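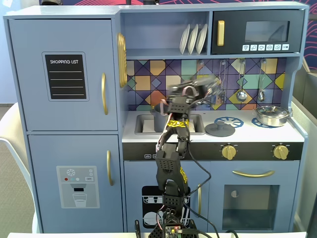
Urnstead Recycling and Trash Working Group: Minutes, July 2024

Hi everyone, Milagros Cáceres here, taking notes again. I type fast and tidy up later, so if I got your point wrong, email me and I'll fix it before the next packet goes out. We had a full table, plus three residents from the Palma Street end who stayed for the whole thing (thank you!).

Zhiqiang Wan chaired. We started a few minutes late while people found chairs.

1. Last meeting's minutes

Approved with one change. I had written that the glass drop-off was closing, and it's only moving to the other side of the public works lot. Sorry to anyone who panicked.

2. Bulky item pickup

This took up most of the evening. Right now you call the town, you get a date, and you drag your old couch to the curb. The trouble is the wait. Zhiqiang read out the numbers from the front office: 54 households on the list as of this week, and the truck only does two runs a month. One of the Palma Street residents said her neighbor's mattress sat out through two rainstorms and by the end it took three people to lift it. Yuck.

We talked through two ways to go. The first is a third run each month, which the hauler, Mistis, would do for $600 a run. The second is a pair of big drop-off weekends, spring and fall, where you bring your own stuff in and the curb pickup stays as it is. I like the drop-off weekends myself, but a couple of people pointed out (fairly) that if you don't own a pickup or have a friend with one, a drop-off weekend does nothing for you. I hadn't thought that through and I said so.

We ended up agreeing to ask for the third run on a trial basis, through January, and look at the list again then. Vote was all in favor except one abstention. Zhiqiang will write it up for the town council.

3. Missed pickups and the Pliro app

Oh boy. So the town switched to Pliro for reporting missed pickups, and plenty of folks still can't get it to take their address. If you live in a duplex it wants a unit letter, and if you don't have a unit letter it just sits there spinning. I tried it on my phone during the meeting and got the same thing. Zhiqiang has asked their support people twice and has a ticket open.

For now the phone line still works and a real person picks up until 4:30. We agreed that the number should go back on the front of the collection calendar, where it used to be, in type you can read without glasses. I'll ask the front office about it this week.

4. Cart stickers

We have 34 carts left over from the swap with no sticker on the lid, and the crews keep skipping them. New stickers are printed and sitting in a box under my desk. I'll run them over to public works and they can slap them on along the route.

There was a side conversation about whether pizza boxes go in recycling. Clean ones yes, greasy ones no, tear off the lid if it's clean. It's on the back of the calendar but I'm putting it here too!

5. Budget

Short one. We have $3,098 left in the outreach line. The calendar printing comes out of that, and whatever is left could go toward a second mailing about what can't go in the carts (garden hoses, people, please, they wrap around everything at the sorting plant). No vote needed yet. Zhiqiang wants a printing quote first.

6. Anything else

A resident asked if the early truck on Palma Street could start later than six in the morning. We don't set the route times, Mistis does, but Zhiqiang will raise it on his next call with them. She also asked about a fine for carts left out all week. That one got a lot of opinions and I stopped typing for a bit. It goes on the next agenda as its own item.

Also, whoever left a green travel mug behind, it's at the front desk.

To do

Zhiqiang: write up the third run request, chase the Pliro ticket, get the printing quote, ask about the early truck.
Milagros: phone number on the calendar, stickers to public works.

We wrapped up a little before nine. Next meeting is in the same room, and I'll send the agenda out the week before.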